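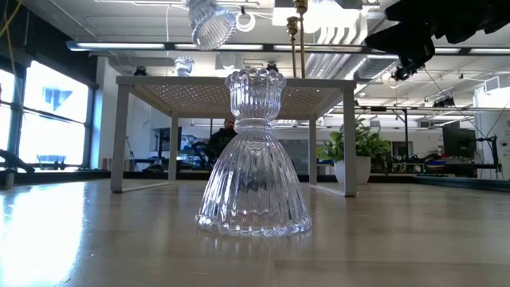

Dulce Meléndez wants it on record that the arm did not "go crazy", it went exactly where it was told to go, just late. Fair enough Dulce, and I'll try to write it up that way. Still made me jump.

Visit to the Hinberg lab, Jul 16, 2023. Notes typed up fast, sorry for the mess.

Big bright hall, polished concrete, lots of stations. 13 of us on the tour. We got the glassware table, two black arms bolted either side of a wood top, white shelf, ribbed glass cups, brass candlesticks. The job is setting out the glass and the candlesticks and then clearing it all again. Someone drives from the side with a handle rig and the arms on the table copy the hand. They do this all day long. Run 848 was the one we walked in on.

First few runs fine. Slow, kind of soothing to watch. Clear glass is a pain for the cameras apparently, so they like having it in the mix. I asked about breakage, got a shrug and "less than you'd think".
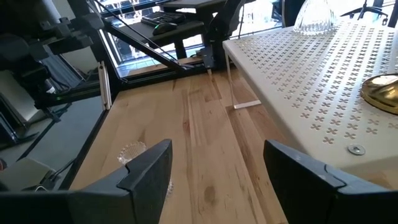

Then the fault. Right arm had a cup in the grip, over the shelf, and it just stopped. No alarm, no beep. The operator kept moving the handle because for a second you figure it's you. Link had dropped between the handle rig and the arm. Five seconds, going by the log they showed us after. Doesn't sound like much. Stand there and count it.

Two things went wrong in those five seconds and they are seperate things:

One, the gripper opened. The Loureiro driver they're running treats a lost link as "release", which probably made sense for foam blocks. Cup fell a short way, hit the shelf, chipped at the rim. They pulled it out and checked the wood for slivers with a flashlight before anyone went near.

Two, and this is the one I keep thinking about, the link came back and the arm took off to catch up with the handle. By then the handle was well away from where it had been. So one quick sweep across the table at 70 percent speed, straight over the spot where the cup landed. One of the techs had been about to reach in for it. Had not reached in yet. That's the whole margin. 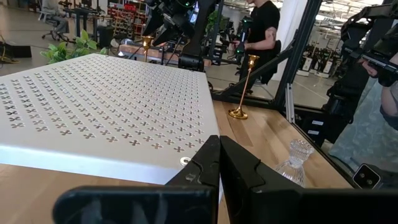 They hit the stop and it did work, arms held. Then a lot of standing around while people read logs. Nicanor Manríquez, who was running our tour, let us stay for that part and I was glad, it was better than the slides.

What they're changing, as far as I got it down:
Lost link means hold the grip, not open it.
When the link comes back the arm stays put until the operator lines the handle up again and presses a button to confirm.
A light and a sound any time the link drops, even for a blink.
Nobody reaches over the rails unless the stop is in. That was allready the rule. It's getting a sign.

The cause of the drop itself they hadn't found when we left. First guess was a cable, one of the black ones that runs down off the rail, could have been snagged. Second guess was the Simus box that passes the handle signal along, which had an update recently. They were going to swap the cable first, cheaper.
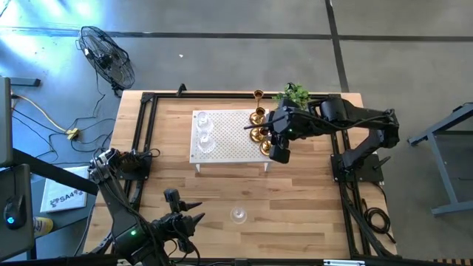 Asked if the bad run gets thrown out. No, it gets tagged and kept, with the stop marked in it. Somebody in our group said they'd seen the same catch-up lunge at Vetatetti on a much bigger arm, so it isn't only a Hinberg problem — if you run any kind of copy-my-hand setup go check what yours does on reconnect. Pull the plug on it with nothing on the table and the handle moved off to one side. Stand back first.

Rest of the tour was okay. Skylights are nice, the hall is loud, lunch ran out before the second group got there. Next open day is in October, they said to email for a spot. I'll ask about the cable.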